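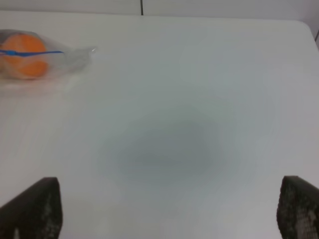 A clear plastic bag on a white table.

The Help Desk Is a Real Job, So Stop Treating It Like a Waiting Room

146 shares | 13 comments

I have worked on help desks for most of my career, first at a hospital supplier and now at Juseck, where we support 257 people across two offices and a warehouse in Tronov. When I meet other IT people and tell them what I do, a lot of them ask what I am planning to do next. They mean it kindly. The assumption is that the help desk is where you sit until a server or security job opens up.

I think that assumption does real damage, and I think the industry should drop it.

Start with how the job is advertised. Look at a few postings for first-level support and you will see the same phrase in most of them: a great stepping stone. The employer is telling applicants, before they have even sent a resume, that the position is something to get away from. The pay usually matches. So people take the job, learn the systems for a year or so, and leave just as they are getting good at it. The company then hires another beginner and begins again.

Managers complain about this turnover as if it were weather. It is mostly a result of what they offer. If the only raise available comes from leaving the desk, people will leave the desk.

What experience is worth

A new technician at our place can reset a password on the first morning. It takes much longer to learn that the accounting group's shared drive drops out when a certain switch is rebooted, or that the warehouse scanners need to be re-enrolled after the July inventory, or which printer problems are printer problems and which are driver problems. Some of that can be written down and should be. We use Ollallow for tickets, and its knowledge base is decent. But a knowledge base only helps a person who already suspects the answer, and you get that suspicion by having seen a few hundred tickets go by.

There is also the matter of listening. A caller says the internet is down. That could be the network, a browser update, one website, a loose cable or an expired password. An experienced technician gets to the real problem in two or three questions and doesn't make the caller feel stupid along the way. I have sat next to very skilled network engineers covering phones during a staff shortage, and several of them were bad at this. They knew far more than I did about routing. They closed fewer tickets, and more of those tickets came back.

I don't say that to knock engineers. Their work is different from mine. I would be bad at theirs too.
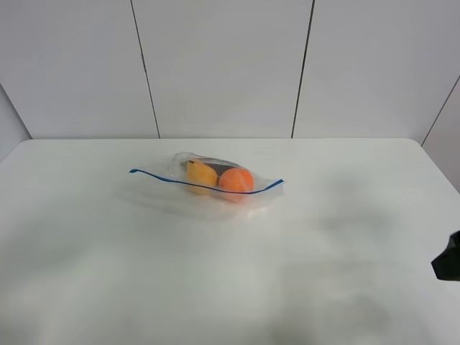 The certification problem

Training makes the situation worse. Nearly every course aimed at support staff is built to move them out of support. Our company paid for a package from Nzioka last year, and the catalog had 17 courses in it. One covered troubleshooting. The rest were cloud, security, networking and project management. Those are useful subjects and I took two of them. Still, if you wanted to become a better support technician, there was very little to buy.

Vendors sell what employers ask for, so I don't put this all on them. Employers could ask for something else. I would like to see advanced training in remote diagnosis, in writing instructions that people will follow, in handling a major outage from the phone side, and in deciding when to escalate. Every one of those can be taught and tested. A senior support credential with some weight behind it would give technicians a reason to stay and give managers a way to defend paying them more.

The argument against

The usual reply is that a help desk with senior people on it costs too much, and that most calls are simple enough for a beginner. The second part is true. Most calls are simple. The expensive ones are the others, where a problem bounces between three teams for two days while a department can't print shipping labels. Nobody charges those hours to the help desk budget, so the savings from cheap staffing look bigger than they are.

The other reply is that ambitious people want to move up and we shouldn't stand in their way. I agree with that as well. Anyone on our desk who wants a sysadmin job should get help finding one. My complaint is about the people who like support, are good at it, and leave anyway for work they enjoy less. I have seen it happen enough times to think it is common.

What I would change

I would begin with the job ladder. Have at least three levels of support technician, with the top one paid the same as a mid-level administrator. Put a senior technician in the room when new software is being chosen, before the contract is signed. Take the words stepping stone out of the posting. And when someone in support has a yearly review, ask how they want to get better at the job they have, and then budget for it.

At my own company we have the first of these partly in place. There are two levels now and a third has been promised for the next budget. I plan to apply for it.

Share this post
13 comments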